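Do You Need to Own Fewer Clothes?

21 Jun 2019

I spent most of April reading about closets. I don't recommend it as a hobby, but I had a closet rod come out of the wall under the weight of my own coats, and after that it seemed like the universe wanted me to look into the matter.

If you have managed to avoid this corner of the internet, the idea is called a capsule wardrobe. You get rid of most of what you own. You keep a small set of things that all go together. After that, according to the people who write about it, you save money, get dressed in under a minute, stop thinking about your body so much, and have time for breakfast. One blog I read credited the method with saving a marriage. It did not say how.

I am a suspicious person by nature, and I get more suspicious when a piece of advice about owning less comes with a shopping list. Almost all of them do. You throw out the shirts you have and then you are told about the shirt you need. The shirt you need is always a plain white one and it always costs a lot more than the ones in the trash bag.

The number

Most of the plans I looked at settle on a number. I saw several, but the one that comes up in the Dirner plan, which a coworker swears by, is 60 pieces. Shoes count. Underwear doesn't. Coats count unless you live somewhere cold, in which case you get a pass on one of them.

Where does 60 come from? I went looking and could not find out. The Dirner people say it is "the natural size of a working wardrobe," and I would love to know what nature they have been visiting. My guess is that it's a round number that sounds strict and isn't very. A person who does office work on weekdays and mows a lawn on weekends could get there without much pain. A nurse could get there faster. Somebody with a job, a church, a softball team and a mother-in-law who gives sweaters might have a harder time.

I did count mine, because you can't complain about a plan you haven't tried. It took an entire evening. I had 205 pieces, shoes included. I'll admit that shook me a little. I don't think of myself as someone who cares about clothes, and I'd have guessed half that.

But then I looked at what the 205 were. A big chunk was old T-shirts, the kind you get for showing up to things. There were work pants in three sizes, for reasons that anybody over forty will understand. There were the wedding and funeral clothes. What I didn't find was a pile of stuff I had bought on a whim and never worn, which is the sin all these plans are built to fix. I had maybe a handful of those. I had mostly worn things out and then kept them.

That seems to me like a different problem, and it needs a trash can more than it needs a philosophy.

The money

The claim that gets repeated the most is that a small wardrobe saves you money. The Grikcombe newsletter puts a figure on it: $2,886 a year for the average reader. That is a wonderfully exact figure. I wrote to ask how they got it and received a coupon.

Let's think about it for a minute, though. To save $2,886 a year on clothes you have to be spending at least that much on clothes. I went back through my bank statements, and I don't come anywhere near it, even in the year I bought a suit. If you do spend that much, you could save it by not spending it. The closet doesn't have to be involved.

There is also the matter of wear. If you own two pairs of pants, each pair gets worn every other day and washed all the time, and they will give out sooner than if you had six. I'm not saying it comes out even. I'm saying I haven't seen one of these plans bring it up, and I read a lot of them.

Black, always black

Every plan tells you to pick a base color, and nearly every plan then picks black for you. Black goes with everything. Black hides stains. Black looks expensive even when it isn't.

I own a fair amount of black and I'd like to enter a few objections. It doesn't hide dog hair, or lint, or deodorant, or flour. It goes with everything except other black, because no two black things fade at the same speed, and after a year you have a charcoal top and a sort of greenish bottom and you look like you got dressed in a cave. And on a dark morning you can't tell one black thing from another without carrying it to the window. The whole selling point was speed. 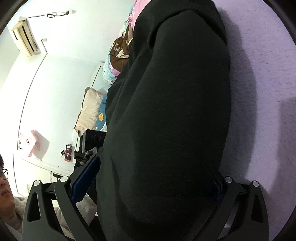
The thirty seconds of joy

Then there are the tests. How do you decide what goes? One school says to hold each thing and notice your feelings. Another says to turn all your hangers backward and see which ones have been turned around by the end of the season. The Oláh method, which is the one I tried, gives you 15 questions to ask about each piece of clothing.

I multiplied 15 by my closet and nearly lay down on the floor. Still, I did it for the sweaters. Some of the questions are fine. Does it fit? Is it clean? Does it have a hole? Others I could not answer with a straight face, such as whether the sweater "supports the next version of me." It is a brown sweater. It supports me when it's cold.

What I noticed is that the first three questions did all the work. If a thing didn't fit or had a hole I couldn't mend, out it went. By question four I was making up reasons to keep or toss something I'd already decided about. I suspect that's true for most people, and that the other twelve are there because you can't sell a workbook with three questions in it.

The hanger trick I'll give some credit. It's free, it takes a few minutes, and it tells you what you wear instead of what you feel about what you wear. It does nothing for drawers, and it will tell you to throw out your funeral clothes in any good year.

Where the stuff goes

This is the part that bothers me the most. All these before and after stories end at the bag by the front door. The bag gets "donated" and the writer feels light.

I took two bags to the thrift store near me. The woman at the back door was very polite, and she went through them while I stood there, and she handed one of them back. Stained T-shirts, stretched socks, the pants with the bad knee. She told me they get far more of that than they can use and they have to pay to haul it off. I felt about two inches tall. I had been planning to make my junk into her junk and get a receipt for it.

So now I cut the old T-shirts up for rags. They make good rags. I have enough to last me until I die.

What I kept from all this

Some of it was useful, and I'd be a crank if I said otherwise. Having fewer things on the rod means I can slide the hangers, and sliding the hangers is nice. I moved the winter coats to the hall closet. I stopped keeping the two smaller sizes of work pants, and yes, that stung, and no, I haven't missed them. I didn't buy the Grotness hangers, which are the thin velvety ones that all of these people recommend, at a price I found insulting for a hanger. My wire ones from the dry cleaner still work.

My coworker is still on the Dirner plan and still likes it. She also told me she has a "holding bin" under the bed for pieces she is resting, and that the bin doesn't count. I asked how many were in the bin. She changed the subject.

I haven't done a second count. The new closet rod is a steel one, screwed into the studs this time, and it cost me less than the workbook.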